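Skovine Hand-Guiding Kit, used for sorting work

We bought the Skovine kit in November to teach an arm to move small parts from one bin to another. It comes with a grip handle that bolts on above the gripper, a foot switch, and software that records what the arm does while you push it through the job. Setup took two evenings, most of it spent on network settings.

Pushing the arm by hand works well for big moves. Carrying a part over and lowering it feels natural after a few tries. Small moves are harder. The arm drags a little at the wrist, and in the last inch above a bin I tend to overshoot and correct, and the correction gets recorded with everything else. The software lets you trim the start and end of a recording but not the middle.

The kit also does remote control with a 3D mouse, sold separately by Honley. I prefer it for picking. Your own arm stays out of the way, and the wrist holds its angle. It is slower. I recorded 300 runs in all and threw out 70, nearly all of them hand-guided ones from the first few days.

The foot switch slides on a smooth floor. The manual is short and skips how to rename a session. Support answered my email the next morning.

Arms, blue bins and a taped grid:
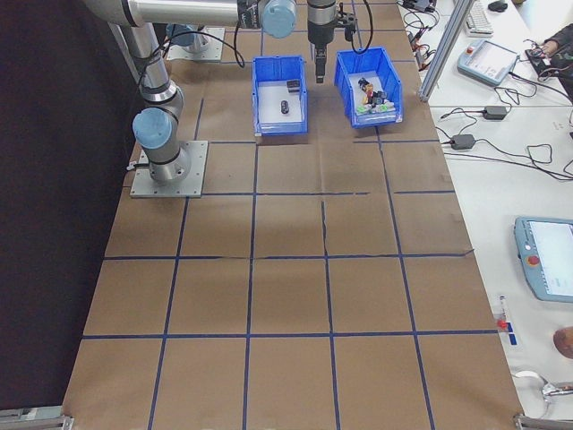
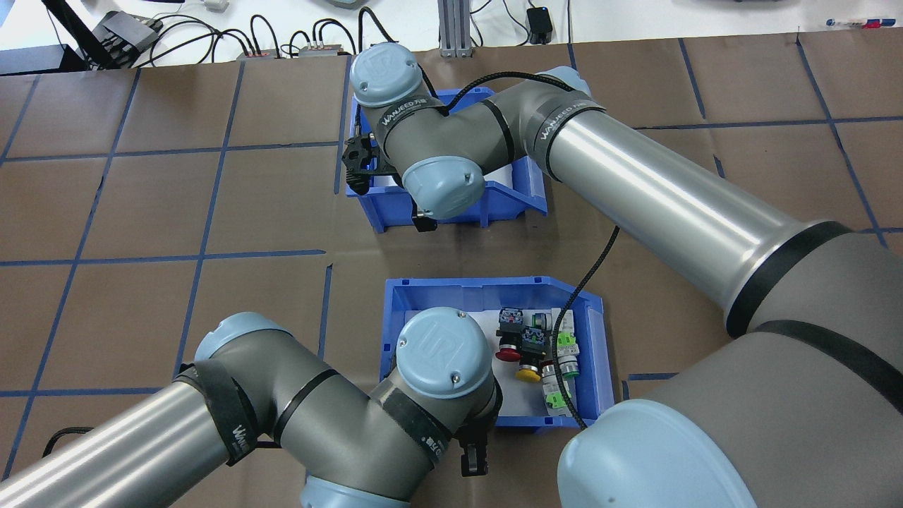 Siv Solheim: We run the same kit and ended up mixing both methods, by hand for the carry and the mouse for the grasp. You have to save them as separate clips and join them later, which gets old. Did you try turning down the wrist damping? It's under advanced settings and it cured most of our overshoot.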